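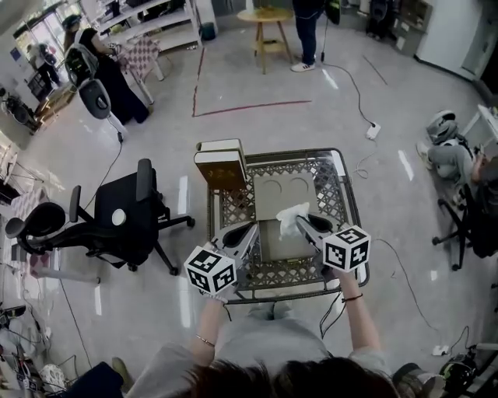
Desde que vivo en esta ciudad, que ya son 7 años, hago las mudanzas pequeñas sin furgoneta. Digo mudanzas pequeñas y me refiero a mover los libros, los trapos y las cajas de un lugar al otro, cuando el estudio cambia de sala o cuando una amiga me deja un armario. Mi método lo aprendí mirando a otras personas y también equivocándome bastante. Un carro de la compra de metal, de esos grises con los lados de alambre en rombos, sirve mucho mejor que una caja grande, y lo primero que pongo es siempre una caja de cartón plana, tumbada en el fondo. Encima de ella va un trapo blanco, que puede estar arrugado sin ningún problema, y los libros van de pie en la esquina de atrás. Con esto ya tengo la base y el resto se decide después.

Me han preguntado por qué escribo sobre carros. No tengo una respuesta elegante. Me gusta pensar en cómo caben las cosas, y en español he aprendido el verbo «caber» muy tarde, con su «quepo» que todavía me parece una broma de la gramática. Cuando lo digo en voz alta, Gemma Marras se ríe, pero ella tampoco lo usa nunca.

Los libros son lo más difícil. Antes los ponía tumbados, uno sobre otro, y al llegar encontraba las esquinas de las tapas dobladas. El alambre del carro deja marca si el libro se apoya con la tapa blanda y el camino es largo. Ahora pongo los de tapa dura contra la rejilla y los de bolsillo hacia dentro. Si solo llevo 2 libros, los dejo juntos en la esquina y meto el trapo al lado, para que no caigan en la primera curva. El diccionario viaja en mi mochila. Pesa mucho y no me fío de nadie con él.

La caja plana tiene otra función. El fondo del carro es también una reja, y los bolígrafos, las pinzas y las cucharillas se escapan por ella. Perdí así una llave pequeña en abril, entre la puerta de Clelport y la parada del autobús, y volví dos veces a buscarla con la linterna del teléfono. No apareció. Con el cartón debajo no me ha vuelto a pasar. Si la caja tiene agujeros, intento que las cosas menudas queden lejos de ellos, o las guardo en una bolsa cerrada.

Los trapos los uso para todo: entre dos tazas, alrededor de una lámpara, debajo de un marco. Meenakshi Bansal prefiere doblarlos muy bien, con los bordes iguales, y yo admiro mucho esta paciencia. Pero un trapo doblado ocupa un sitio y un trapo arrugado llena un hueco, y en el carro me conviene más lo segundo. Hemos discutido de esto durante una merienda entera. Al final cada una llevó su carro y los dos llegaron bien, de manera que la discusión sigue abierta.

También he aprendido cosas sobre el orden. Mi costumbre era cargar según encontraba las cosas, primero lo que estaba en la mesa y luego lo del suelo. Así lo más pesado acababa arriba, y tenía que vaciar y empezar de nuevo. Ahora miro todo antes de tocar nada. Lo pesado va abajo y hacia atrás, cerca del manillar, y lo que voy a necesitar enseguida (el hervidor, las tijeras, el papel de cocina) va arriba del todo. Parece muy evidente cuando lo escribo, pero me costó varios viajes entenderlo.

Otra costumbre es quitarme los anillos, que se enganchan en la rejilla. Una pulsera fina me la dejo, si no cuelga mucho. Y no llevo nunca bufanda, por motivos que prefiero no contar aquí.

La ruta importa tanto como la carga. Entre mi casa y la tienda Zanetti hay una cuesta con adoquines, y allí todo lo que está de pie empieza a bailar. Doy la vuelta por la calle de atrás, que es más larga pero lisa. Dentro de los edificios tengo cuidado con los cables en el suelo: las ruedas pequeñas no los quieren y el carro se para de golpe. Yo levanto un poco la parte de delante, paso, y luego la de atrás.

La próxima vez quiero llevar las plantas, que son 3 macetas medianas y un cactus con mal carácter. Pensaba ponerlas dentro de la misma caja plana, con periódico, pero no sé si el cartón aguanta la humedad de la tierra. Si alguien lo ha probado, le agradezco mucho que me lo escriba en los comentarios, y si ve también una falta de ortografía, que me la diga sin vergüenza.

Inicio Sobre mí Archivo Casa y orden Contacto Entrada anterior Entrada siguiente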